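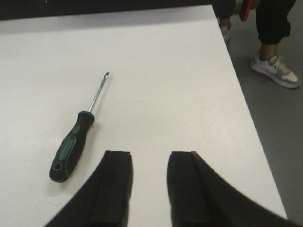

A black and green screwdriver on a white tabletop. The Surkside tool library is asking members to look for others like it.

Surkside Tool Library Would Like Its Screwdrivers Back

Wednesday, January 5, 2022

SURKSIDE – The tool library on Pathak Street has plenty of tile cutters. It has a post-hole digger that has gone out twice since it was donated, and a wallpaper steamer with its own shelf. What it is short of, going into the new year, is screwdrivers.

The library, which lends over 600 items to residents for up to two weeks at a time, opened a month-long amnesty this week for anyone holding on to a hand tool past its due date. Members can bring tools back through the end of January with no late fee and, according to the flyer taped to the door, "no facial expressions."

Tarun Chaturvedi, who runs the place, said the big equipment has never been a problem. People who borrow a pressure washer know they have a pressure washer. It sits in the garage and their spouse asks about it. A screwdriver goes into the kitchen drawer on the first evening, beside the takeout menus and the dead batteries, and by the weekend it has always lived there.

"I had a man swear to me he inherited it," Chaturvedi said. "It had our sticker on it."

The slotted ones go missing most, which puzzles him, as hardly anyone comes in asking for a slotted screwdriver by name. They ask for something to open a paint can. He has a paint can opener he would be glad to lend them, and has offered it many times. It is in excellent condition.

He has also seen what comes back after a winter of general use. Slotted screwdrivers in Surkside have been put to work as chisels, pry bars, ice scrapers, tent pegs and, in one household in the Senley apartments, a latch for the bathroom door. The family returned it when they moved out and asked whether they could borrow it again at the new place.

Members who aren't sure whether a screwdriver belongs to them are invited to bring it in anyway. Staff will compare it with the checkout records and hand it back if it turns out to be the member's own. Chaturvedi is hoping in particular for the return of those with soft grips, which are popular with people who have sore hands, and of anything with a hanging hole in the end of the handle. The library's pegboard was laid out for tools that hang, and at the moment it is mostly displaying pegs.

Tools will be looked over as they come in. Bent shafts are retired. Rounded or chipped tips go to the Saturday repair bench, where a few minutes with a file usually squares them up. Paint on the handle is considered normal and will not be discussed.

The library will also take donations during the amnesty, with limits. It wants screwdrivers, pliers, adjustable wrenches and tape measures that still retract. It does not want single drill bits, paint rollers in any condition, or the bag of small hex keys left over from flat-pack furniture. A bin of those already stands near the entrance. Visitors may help themselves, and have so far declined.

Money is part of it. The library spent $1000 last year replacing hand tools, a sum Chaturvedi had been planning to put toward a second tall ladder. The waiting list for the first one gets long every spring, when the whole of Karnarar Hill decides to clean its gutters on the same weekend. If enough tools come home, he said, the ladder is back on the table. He then said that was a figure of speech and that ladders should be kept off the table.

The response to the amnesty has been encouraging, if not quite in the expected direction. On the first day, 3 people came by. One returned a putty knife and one wanted to know whether the amnesty covered library books, which it does not; those are handled across the street. The third had no overdue tools and was hoping to borrow a screwdriver.

Returns are accepted at the front counter during regular hours. After closing, tools can be left in the steel drop box beside the side door, points down, please. Membership is free to Surkside residents with proof of address, and new members may borrow up to 2 items on their first visit. The wallpaper steamer is available now.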